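Buying a Bin-Picking Cell: Frequently Asked Questions

Haldane Equipment Planning
Last updated 01/01/2024

These are the questions we are asked most often by workshops, small manufacturers and college departments planning their first picking cell. For prices on your own job, use the enquiry form or ask for a visit from our Plerncombe office.

What do I need to budget for besides the arm?

The arm is the part everyone prices first. The rest of the list is longer: the gripper, a mount or stand, at least one camera, a controller, guarding or a scanner, cabling, bins, and the time of whoever sets it up. Training is a separate line on our quotes. So is delivery, as some sites need a tail lift and some need a crane.

Leave money for small items too. Clamps, tape, cable ties, spare fingertips and a power strip look trivial on a quote and still hold up a start date if they are missing.

How long does it take from order to first pick?

Allow 12 weeks for a standard cell. Arms from stock can be quicker. Grippers with made-to-order fingers usually take longest, so we ask for sample parts with the order. If you need a cell running for the start of a financial year, count back from that date and add a fortnight.

Can I use an ordinary bin?

Yes, in most cases. A plain metal bin with sloping walls works well and costs little. It must be fixed down or clamped so that it stays where the camera expects it. Inside corners are the hardest places to reach, so check the gripper's width with the fingers open before you choose a bin size.
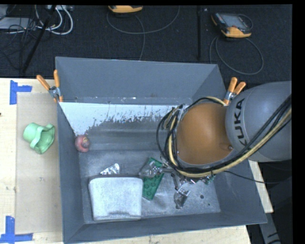
KUKA arm and gripper at a mixed-item bin, with clamps on the back corners.

Do I have to decide on one gripper at the start?

No, but you should decide what it has to pick up. We ask customers to fill a box with the most awkward items they handle and send it to us. Clear and shiny items matter most here, because they affect the choice of camera as well as the gripper. Studded, round and crumpled items all ask something different of the fingers.

If the items vary a lot, budget for two sets of fingers. A tool changer is worth pricing if you expect to swap more than once a shift.

How much space should I plan for?

Start from the reach of the arm and add room for a person to get to every side of the bin. Then add floor space for the controller and its cables. Buyers often forget the handheld controller, which needs a hook or shelf within easy reach of the operator. Our planning sheet has a box for it.

Think about cable runs early. Cables that loop around the arm need slack at the joints, and cables on the floor need a cover if people walk there.

Should I buy, lease or hire?

Buy if you have steady work for the cell for 4 years or more. Leasing spreads the cost and can include servicing – read the return terms before signing. Hire suits a trial. Our hire period starts at 11 weeks, and part of the fee comes off the price if you go on to buy.

What does the Altum planning pack include?

Altum is our fixed-price planning service. You get a site visit, a floor layout, a list of equipment with prices, and a pick test of up to 300 attempts using your own items. The report gives results for each item, including the failures. You can take it to any supplier.

Do you supply the software?

We supply Plilent, our own cell software, on a yearly licence. It is priced per arm. Updates are included while the licence is current, and the cell will carry on running the last version if you let it lapse. If your site already uses something else, tell us before we quote.

What are the running costs?

Electricity is usually the smallest of them. Plan for fingertips, gripper servicing, a yearly arm inspection and replacement cables. Bins get scratched and this rarely matters, though a bent wall will need attention if the fingers work close to it.

Do I need a risk assessment before I order?

You need one before the cell is used. Starting it before you order is cheaper, as it may change the guarding you buy. We can supply drawings and data for your assessor, but the assessment itself stays with the site.

Are second-hand arms worth considering?

They can be. Ask for the running hours, the service record and the controller model, and check that spares are still sold for that controller. We will fit a gripper and camera to an arm you already own once we have inspected it. The inspection fee is charged whether or not you go ahead.

When do your prices change?

Once a year, in June. Written quotes made before then are held until the expiry date printed on them.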